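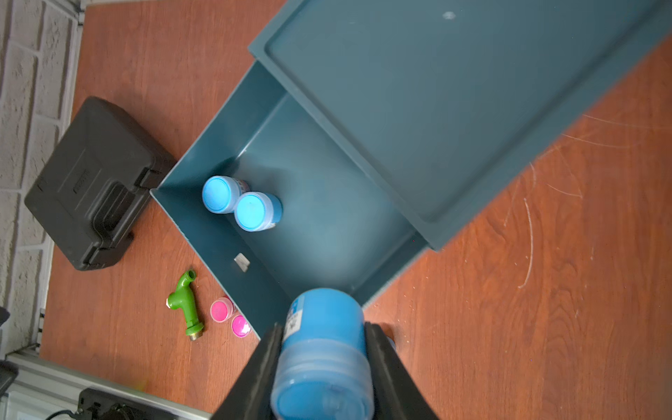 **FOR IMMEDIATE RELEASE**
2026-03-21

# Student Robotics Club Opens Its Sorting Table to the Public This Spring

PRAKARTON – The Vivix Robotics Club, the after-school program at Bodnár Technical High School, will take its two-arm sorting project out of the workshop and in front of visitors for the first time. The club has spent the school year teaching a pair of robot arms to put small containers away by color, and the students can't wait to show people how it's done (and how often it has to be done again!).

The idea sounds simple. Scatter some objects on a table, put a storage box within reach, and ask the arms to tidy up. Anyone who has tried it knows how much goes into a single pickup. The fingers have to come down at the right angle, close with the right amount of squeeze, lift without tipping anything, and then let go in the right spot without knocking over whatever is already there.

"We started the year thinking the hard part would be the picking up," said Csenge Bozsik, a junior and the club's student captain. "Then we spent weeks on letting go! You place one jar perfectly and the next one bumps it. When we finally got a whole run with everything still standing, people were yelling so loud that the teacher next door came in to check on us."

The club now has 49 members, from first-year students who had never held a screwdriver to seniors who write most of the control code. Everyone gets time driving the arms by hand before they touch the software. Members work in pairs, one student to each arm, and every session is recorded so the group can go back over it later. So far they have logged 127 hours of practice and about 1,000 attempted pickups, counting the bad ones.

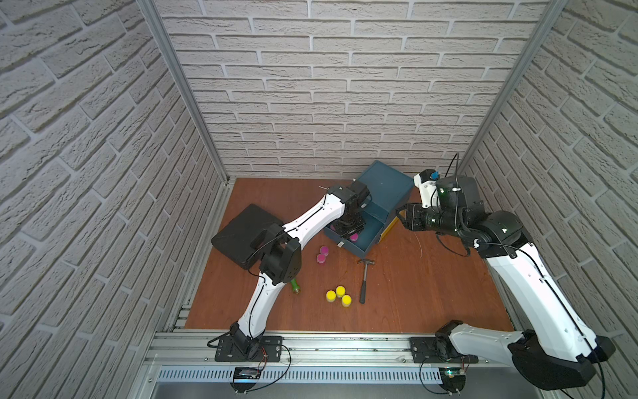 Running two arms on one table brought its own lessons. Each can reach well into the other's space, so the students had to agree on who goes first, who waits and where to wait. They wrote those rules down on paper, acted them out with their own hands, and only then put them into the program.

"I love watching them argue over it," said Orsolya Virág, who teaches physics at Bodnár and has led the club for seven years. "One pair wanted the left arm to do all the placing. Another pair wanted them to take turns. So we tried both, with a stopwatch, and the turn-takers won by a little. The other pair asked for a rematch the next day."

The students also chose to leave clutter on the table. Earlier versions of the project used a few containers set out in neat rows, and the club felt that was too easy. A working surface at home or in a shop has tools and odds and ends all over it, and the arms need to get their job done with those things lying right beside the pieces they are after.

Senior Zoltán Hegedűs wrote the part of the program that tells containers apart by color. He says the magenta ones gave him the most trouble under the old workshop lights and that he still checks them first every time he changes something. He plans to study engineering in the fall and is training two younger members to take over his code.

Open sessions will be held in the school workshop through the end of March. Visitors can watch full sorting runs, talk with the teams, and take a turn at the controls with a student coach. No experience is needed, and younger children are welcome with an adult. Admission is free.

After the open sessions, the club will enter the project in the Kedico Student Automation Challenge, in the team category for shared-workspace tasks. Teams there get a table they haven't seen before and a short setup period, so the students are already swapping objects around on each other between practices.

**About the Vivix Robotics Club**
The Vivix Robotics Club meets after school at Bodnár Technical High School in Prakarton. It is open to all students in every grade, and new members may join at any point in the year.

**Press contact**
Lajos Borbély, School Communications
Bodnár Technical High School, Prakarton
Interviews with students and workshop visits can be arranged through the school office.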